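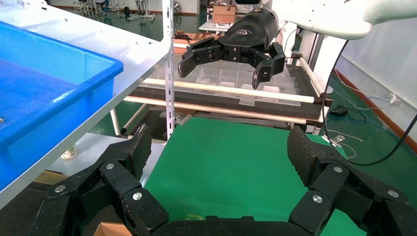
pastov_50
Member, Garage & Workshop board

Slotted shelf uprights — how much can they hold?

I bought a secondhand metal shelving unit, the kind with rows of punched holes up the posts, and I'm putting it in the garage before November. The seller swore it was good for 800 pounds. Is that per shelf or the whole thing? There's no label anywhere and I've got a LOT of canned tomatoes. Also, one post leans a little and it's driving me nuts.

Answer from Inedow (accepted)
Sellers nearly always quote the total, so I'd treat 800 as all the shelves together, spread out evenly, and then stay well under it. Mine has held jars for 7 years that way. For the lean, loosen everything, stand it on the flattest bit of floor you have, square it up and retighten from the bottom. Heavy stuff goes low! And screw it to a stud — please don't skip that.

Answer from crenshaw_2
just get plastic bins

Answer from Drelesero
What Inedow said. I'd check the feet too, mine had one cap missing and I spent a whole evening blaming the post.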